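Kitchen table tips, part two

Posted 10/08/2022 by Amna Awan

Quick one because the school run is in twenty minutes. So many of you wrote in after the first table post (more than 300 comments, I can't get to them all, sorry) and most were the same three or four questions. Shiny wood, scratches, sticky patches, what to do with forks and small stuff between meals. Answers below, in no order.

Daily wipe

Damp cloth, not dripping. Wring it till your wrists complain. One drop of dish soap in a bowl of warm water is plenty. Go with the grain. Second cloth, plain water. Third cloth, dry. Yes three cloths. Cut up an old T-shirt.

No glass cleaner on varnish. It goes cloudy. Ask me about my mother's sideboard.

No vinegar either, whatever your aunt says. Fine on tile, bad on a gloss finish over time.

Dark smudges

Usually grease plus dust. Tilt your head and look at the table against the window, you'll see them right away on a dark top. Soap and water first, twice. Still there? A little mineral spirits on a soft rag, window open, tiny patch underneath to test. Then wipe with soap and water again and dry it off. If it's black and down in the wood that's water damage and a diffrent job.

Scratches

Fine pale ones: wax. I use Olix paste in dark walnut, a bit the size of a pea, rub in, leave ten minutes, buff. Shahzad Qureshi emailed to say a brown shoe polish does the same for less. Tried it on a chair leg. Not bad! Wouldn't put it where food goes.

Chipped edges: wax stick or a touch-up marker. Go one shade lighter than you think, you can always go over it. Wipe off the extra before it sets. Front edges get it worst, from belts and chair backs and kids. Once the finish is gone the bare wood drinks up spills, so seal it even if you don't care how it looks.

Full refinish is a weekend. I was quoted 1,170 by a man in Ornthorpe and laughed and bought sandpaper. For sanding between coats 300 grit or close to it, light hand, wipe the dust off every time.

Small things on the table

My rule is forks go in something. A fork lying flat gets dragged, and dragged metal is where half your scratches come from. Any plastic bowl or cup with a handle works, you can move the whole lot in one go when you wipe. Stand them up, handles where you can reach.

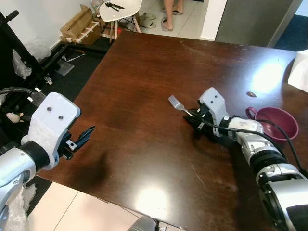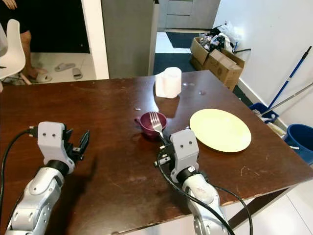
Dark gloss table, fork and maroon bowl. Roll of paper towel stood on end in the second one.

Plastic bowls are kinder than metal or stoneware on a varnished top. Check the bottoms though. Rough rim on the underside = rings. Run a thumb round it. Mine from Wadia had a little spike left from the mold, nail file sorted it in a minute.

Plates: lift, don't slide. Grit under a plate is sandpaper.

Paper towels

Keep the roll on the table if you eat there, not across the room. A drop of water wiped now is nothing, left overnight it's a white mark. Blot first, then wipe. Wiping first just makes the puddle bigger.

White marks, if you're too late: hair dryer on low, keep it moving, a hand's width away. Or a dab of plain mayonnaise for an hour, wipe off. Sounds silly. Works on fresh ones, did nothing on an old ring for me.

Crumbs and bits

Little hard things (seeds, dried beans, bits of shell) come off BEFORE the wet cloth. Hand brush or a dry paper towel. Otherwise you're grinding them round and round in the soapy water.

Floor under the table

Light tiles show everything. Sweep after you wipe the table, never before. I keep a pair of slippers by the kitchen door and outdoor shoes stay out, saves a mop or two a week. Felt pads on chair legs, check them every couple of months, they pick up grit and then they're worse than no pads. Thin wooden legs need the small round ones. The Rizvi pads come in a big sheet, you cut your own. Sticky side needs a clean dry leg or they're off by dinner.

Questions I skipped last time

Can I use furniture spray? Now and then. Builds up, goes streaky. If you've got years of it on there take it off with mineral spirits before you wax or the wax just sits on top.

Tablecloth? Fine, but not plastic straight on varnish in hot weather. It sticks. Cotton layer under.

Hot pans? Trivet. Always. A folded dish towel isn't enough for a pot straight off the stove.

How often do I wax? Twice a year. August and whenever the heating goes on.

Right, got to run. Cutting boards next, send me your stains.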